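Stopped at the third buzzer

I have been promised a robot that understands "what I mean" by more sales pages than I care to remember, so when Manju Katiyar asked me to write up the trouble with the Sesent arm, I said yes a little too fast.

The job is dull on purpose. Three buzzers on a tray, one orange, one pink, one red, plus some clutter. You tell the arm which color to press and it presses it. Codard, the software that runs the thing, claims to handle this out of the box.

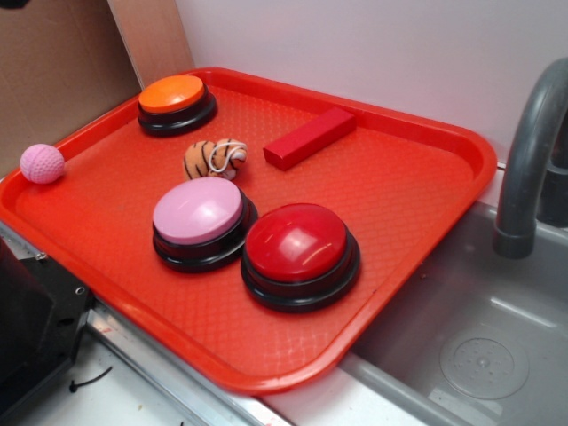

The tray as we set it: three buzzers, plus the tiger, the block and the ball.

In November we logged 200 runs. The arm picked the right color nearly every time, and I'll give it that. What it couldn't do was stop pushing. In 70 of those runs the fingers reached the cap and the controller went on asking for more downward travel until the motor current tripped. One of those trips took 530 milliseconds to register. Half a second doesn't sound like much until you think about a thumb being under there.

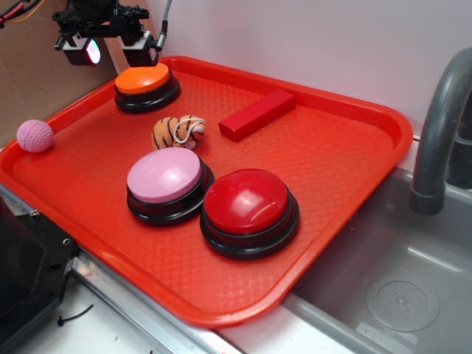 Codard's support people told us to recalibrate the table height. We did that twice. The fault came back by run 123 of the next batch, with the same log line and the same cheerful green status light on the laptop, which I have come to dislike a lot.

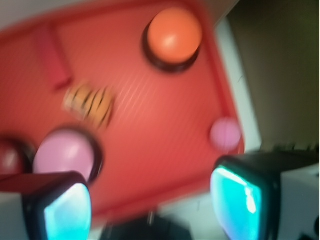 So was it the force limit?
Partly. The limit was set correctly in the config file, but an update had put the old default back and nothing on the screen said so.

I find that worse than a broken part. A broken part you can hold in your hand. This was a safety number that changed by itself - and the only way we caught it was Manju reading two config files side by side at eleven at night.
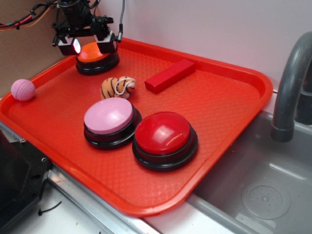

For now she has a script that checks the limit before each run and refuses to start if it's wrong. It works so far. I still want a hardware stop that doesn't care what the software believes, and Muvon sells one that should fit. Codard says a fix is coming in the next release. They said that about the last one too, so I've ordered the stop.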